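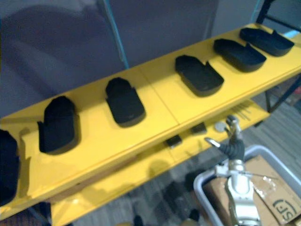 ## Collecting the boring parts: a talk with Corina Gisler

*By Milagros Yap. We spoke on Feb 28, 2019, at Rorkard.*

Corina Gisler runs data collection for Clavora, the shelf-handling project at Rorkard. Her group records a person driving a humanoid robot through simple jobs, and the recordings go to a second group that trains a model on them. She came to it from quality control at a packaging plant, and she says the two jobs have more in common than she expected.

"At the plant I looked for the bad ones and threw them out," she said. "When I started on this I did the same. I was deleting everything with a wobble in it. Then Jonas came over and asked me where all the wobbles had gone."

Jonas is Jonas Hämmerli, who handles the training side. He wanted the wobbles back. A model that has only watched clean reaches has no idea what to do when its own reach comes in a little to one side, and in the first month that was most of the time. Gisler now keeps any episode where the operator recovers without help. She drops the ones where somebody has to step in and touch the robot.

The current job is the yellow shelf. The robot reaches for black foam pieces on the top surface, takes hold of one, moves it, and lets go. I asked why foam, and why black.

"The foam was what we had," Gisler said. "Black is hard for the cameras, so if you want to know whether your cameras are good enough, you find out quickly. With a black finger next to a black piece you lose the edge between them. Hiếu complains about it every day."

Hiếu Quách is one of her two operators. He wears a headset and a pair of gloves and sees what the robot's head camera sees. He told me the hard part is the last bit before contact.

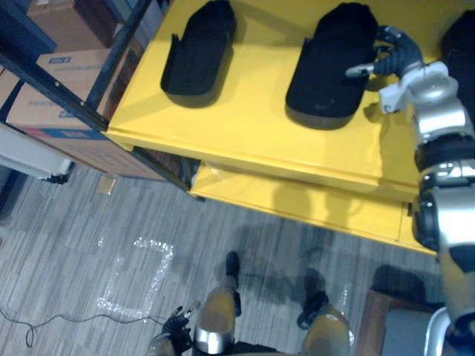

"You want to go fast up to there and then you want to stop and think," Quách said. "But if I stop and think, the recording has a stop in it. The model learns the stop. We had a version that would come up beside the piece and wait. It was copying me deciding."

They fixed that by having the operator decide before the episode starts. Quách says out loud which piece he is going for and which side he will come in from, and Gisler types it in as the label. If he changes his mind halfway, the episode stays in but the label is corrected afterward. She allows 62 seconds per episode. Past that, the software closes the file.

A good day is 130 episodes. I asked if that was a lot.

"It's a lot for your shoulders," Quách said.

Gisler said the number matters less than people outside the group think. In October they had 600 episodes of a single reach, all from the same starting stance, and the model trained on them was good at that reach and bad at everything next to it. The next set was smaller and much less uniform. They moved the robot's feet between episodes, turned the pieces to new angles, and recorded at different times of day so the shadows would fall in other places. Hämmerli got a better result out of it.

"I used to set the pieces back exactly," she said. "I had marks. Now I put them down the way you'd put down your keys."

## Two kinds of cameras

Each episode is saved with video from the head and from the wrist, along with the joint positions. The head view is the one Quách drives from. He rarely looks at the wrist view while he works, but Gisler goes through it in the afternoon, because the head view often loses the fingers behind whatever they are holding.

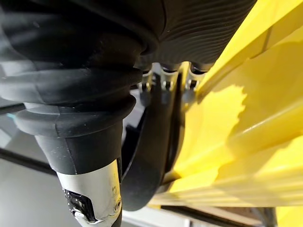
*Wrist view: the rubber boot and a metal fingertip, with yellow layers against the curved finger.*

She reviews wrist video at double speed and marks the moment of contact by hand. Veronika Mayrhofer, who wrote their labeling tool, Kestow, has tried to get the software to find that moment from the motor currents. It works on stiff objects. With soft ones the current climbs so slowly that the tool picks a moment well after the one a person would pick, and Gisler ends up moving the mark anyway.

"Veronika says I'm within 7 frames of myself when I do the same episode twice," she said. "I'd like it to be fewer. She says that's fine, the model doesn't care. I care."

I asked what she would tell a group starting out. She thought about it for a while and said they should write down what they changed and when. Her own log for the first weeks is thin. At one point the head camera was remounted at a slightly steeper angle and no one made a note of it, and they spent days looking for a fault in the training code.

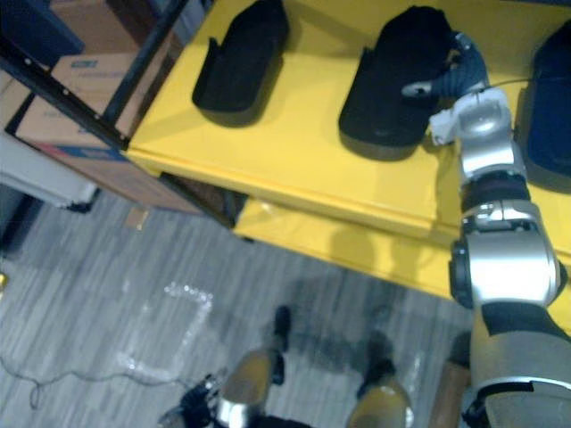

She also said to rotate the operators. Quách tends to come in from the right and keep his elbow high. The other operator keeps hers lower and takes longer over the grip. After a few weeks with only Quách's recordings, people in the lab could recognize him in the way the model moved.

"It was a little strange to watch," Quách said. "It had my bad habit of squeezing twice."

The double squeeze is still in the data. Hämmerli would like it gone, and Gisler has so far refused to cut it. Her view is that the second squeeze sometimes comes after a weak first grip and sometimes comes for no reason, and she can't tell which from the video. She has asked for pressure readings from the fingertips to be saved with each episode, and Mayrhofer is working on where to put them in the file.

The next task is picking from the lower level of the shelf. Quách has tried it a few times without recording. He said he has to bend the robot more than he likes, and that the top surface blocks a good part of his view when he does.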